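家事をやってくれる機械って、もうどのくらい来てるの？と、この夏に帰省したときに母に聞かれて、うまく答えられないまま戻ってきてしまいました。それがずっと引っかかっているので、少し長くなりますが、ぶら下げて書いてみます。お茶でも飲みながらどうぞ。

先に自己紹介をしておくと、Asednessという小さな会社で、腕型のロボットに卓上の片付けをさせる仕事をしています。その前は食器の卸の倉庫で検品をしていました。なので機械の人というより、コップの人です。コップの話になると長いです。今日もたぶん長いです。

母の質問に戻ると、「掃除機のやつは隣の家にもあるけど、あれは床だけでしょう。流しに溜まったのを洗って、拭いて、棚に戻すところまでやってくれるのはいつなの」ということでした。質問としてすごくまともで、うちの会議で出る話より的を射ている気がして、帰りの電車でもずっと考えていました。

わたしの今の答えは「ひとつの動作ならできる。ひとつの家事はまだ」です。コップを持ち上げる、はできます。スプーンをつまむ、もだいたいできます。夕飯のあとのテーブルをきれいにする、になると途端にあやしくなります。

7月に、同じコップを同じ場所から持ち上げて隣に置くだけ、というのを200回やらせました。失敗は2回でした。数字だけ見ると立派なもので、わたしもその日は嬉しくて、帰りにちょっといいアイスを買いました（桃のやつ。おいしかったです）。

ところが次の日、コップのそばにスプーンを1本寝かせてみたら、27回続けて途中で止まりました。27回ですよ。コップもロボットも部屋も前の日と同じ、スプーンが増えただけ。桃のアイスの気分はきれいに消えました。

何が難しいのか、家の人にはなかなか伝わらないんです。母に話したら「スプーンをどかせばいいじゃないの」と言われました。そうなんです。お母さん、そうなんですよ。その「どかせばいい」を、誰がいつ思いつくのかという話なんです。

人間は、コップがスプーンの柄に少し乗っていたら、考えもせずにコップをちょっと浮かせて、反対の手でスプーンを抜きます。あるいはまとめてつかんで流しに持っていきます。どっちでもいい、というのが人間のすごいところで、機械はこの「どっちでもいい」がいちばん苦手です。

それに、柄の細いスプーンは平らな机にぺたっと寝ていると、指を差し込む隙間がほとんどありません。人間は爪を使ったり、端まで滑らせたり、くぼみのほうを押して柄を浮かせたりします。今度ごはんのあとに、自分がどうやってスプーンを拾っているか見てみてください。けっこう器用なことをしています。

コップはコップで、透明なのが困ります。カメラから見ると、向こう側の机が透けて見えているわけで、どこまでがコップでどこからが机なのか、はっきりしない。縦の筋が入ったコップだと、筋が光を拾ってくれるので少しましになることもあれば、筋のせいで余計に迷うこともあります。 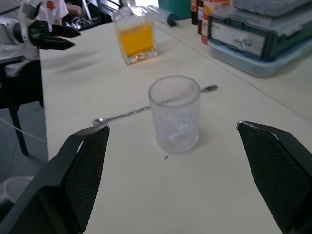 で、どのコップなら持てるのかという話になると、わたしの倉庫時代の知識がやっと役に立ちます。底が厚くて、口のほうが少し広いコップは、下のほうを挟むと安定します。上のほうを挟むと、すぼまっていく形なので、だんだん下に抜けていくんです。人間の手だって濡れていればそうなります。

同僚のGrímur Holstさんは逆の意見で、上を持ったほうが指先がまわりの物にぶつからないから総合的には得だ、と言います。お互いに譲らないので、昼休みに社食のコップで実演しながら言い合いをして、となりの席の人にお茶がかかりました。その節は失礼しました。

Grímurさんは、機械ができるようになるのを待つより、家のほうを少し機械に寄せればいいという考えの人でもあります。コップは全部同じ形、スプーンは立てて置く、机の上には余計なものを置かない。そうすれば今の技術でもかなりいける、と。

理屈はわかるんです。わかるんですけど、そんなに片付いた机なら、わたしは別に片付けてもらわなくて大丈夫なんですよね。片付けてほしいのは、薬のびんと、読みかけの手紙と、昨日の飲みかけと、なぜかネジが1個ある、そういう机なんです。

それと、家には「捨てていいように見えるけど捨てちゃだめなもの」が山ほどあります。うちの父は梅干しの種を小皿に取っておく人で（あとで割って中を食べる）、あれを機械に片付けられたら一週間は口をきいてくれないと思います。

飲み残しも同じです。びんに半分残っているものは、流していいのか、ふたをして冷蔵庫なのか、そもそも飲み物なのか。人間でもよその家に行ったらまず聞きますよね。「これ、もう下げていい？」って。あの一言が言える機械は、つかむのが上手な機械より先に家に入れると思っています。

じゃあ工場やお店はどうかというと、こちらはだいぶ景色が違います。前の職場のつながりで、Staniforthという業務用食器の会社の現場を見せてもらったことがありました。同じ形の皿が、同じ向きで、同じ速さで流れてくる。あれはもう機械の得意な世界で、見ていて気持ちがいいくらいです。

ただ、そこで案内してくれたJade Hollisさんが気になると言っていたのは、流れの終わりのほうでした。箱に詰める前に、緩衝材の紙をくしゃっと丸めて隙間に入れるところ。そこだけは人が並んで手でやっていて、試した機械は3台とも返品になったそうです。

くしゃっとやるだけなのに、と思うでしょう。わたしも思いました。でも実際にやらせてもらうと、箱を軽く揺すって、かたかた鳴る場所を耳で探して、そこに紙を足しているんですね。手の仕事だと思っていたら耳の仕事でした。Hollisさんの手元は速すぎて、何度見ても真似できませんでした。

お店のほうだと、品出しがよく話題になります。知り合いの店でPledikという棚入れ用の機械を試していて、箱ものはすいすい入るのに、袋もので詰まるとのこと。ポテトチップスの袋は、持つ場所によって形が変わるので、まっすぐ立ってくれないんだそうです。

袋、布、ひも。やわらかいものは全部難しいです。洗濯物をたたむ機械の動画を見て「もうできるじゃん」と言われることが多いんですが、ああいう動画はたいてい、たたみやすいタオルが最初から1枚だけ広げてあります。うちの洗濯物は片方裏返しの靴下から始まります。

動画の話が出たので書いておくと、早回しかどうかは隅の表示をぜひ見てください。コップを1個どかすのに今の機械がかける時間を、早回しなしで見ると、みなさんびっくりするくらい待ちます。わたしは慣れてしまって、その間に水筒のふたを開けて飲んで閉められます。

遅いのは悪いことばかりでもなくて、夜中にゆっくりやってくれるなら遅くてもいいよ、という人もいます。母もそう言いました。「朝までに終わってればいいのよ、静かなら」。静かなら、のところに力が入っていました。父のいびきで苦労しているので。

指先のことも少しだけ。硬い指にざらっとした当て物をつけると、ガラスはずいぶん持ちやすくなります。社内ではInduraと呼んでいる試作の当て物を使っていて、わたしは結構好きなんですが、油がつくと急に頼りなくなります。唐揚げの日のテーブルは、たぶんまだ任せられません。

洗えばいいんですけどね。そうすると今度は「機械の手を誰が洗うのか」になって、家事がひとつ減ってひとつ増えます。Grímurさんに言ったら、食洗機に入る指を作ればいいと真顔で返されました。ちょっといいなと思ってしまって悔しいです。

「じゃあ、いつ？」に戻ります。年数で答えるのはやめておきます。前に親戚の集まりで適当なことを言って、次の年に「まだなの」と詰められたことがあるので。代わりに、わたしが見ている目安を書きます。

まず、知らない家のコップを、見本なしで割らずに持てるか。うちの子たちは今、見慣れたコップならほぼ大丈夫で、初めてのコップだとかなり慎重になります。慎重になれるだけでも、前よりずいぶん育ったと思っています（親ばかです）。

それから、失敗したあとに自分で戻ってこられるか。コップを倒したとき、そのまま次の手順に進んで、何もない空中をぎゅっとつかんで「完了」と言い張ることがあるんです。かわいいんですけど、台所でやられたら困ります。倒れたら起こす、こぼれたら拭く、ここがまだ遠い。

あと、わたしがひそかに大事だと思っているのが、やめどきです。これは無理だからそのままにしておきますね、と残してくれるなら、朝起きて残りを自分でやればいい。お手伝いを始めたばかりの子どもに頼むときって、みんなそうしていますよね。割れそうなものは置いといてね、って。

そういう意味では「まだ使えない」とも言い切れなくて、手を動かすのがつらい人にとっては、コップをひとつ手元まで運んでくれるだけでもずいぶん違います。伯母が手首を痛めたとき、いちばん困ったのは洗い物より、高い棚の湯のみが取れないことだったそうです。

なので母にはこの連休に電話して、「ひとつずつならできる、でも夕飯の後片付けはまだ、湯のみを取るくらいならもう少し」と伝えるつもりです。たぶん「じゃあ湯のみだけでもいいわ」と言われます。そして父の梅干しの種の話になって、電話が長くなります。

スプーンの件、書きそびれていました。置く向きを変えたり、先にスプーンへ手を伸ばすようにしたり、いろいろ試しているところです。進んだらまたここにつなげます。みなさんのお家の「これは機械には無理でしょう」という家事があったら、ぜひ返信で教えてください。袋ものと靴下はもうたくさんいただいています！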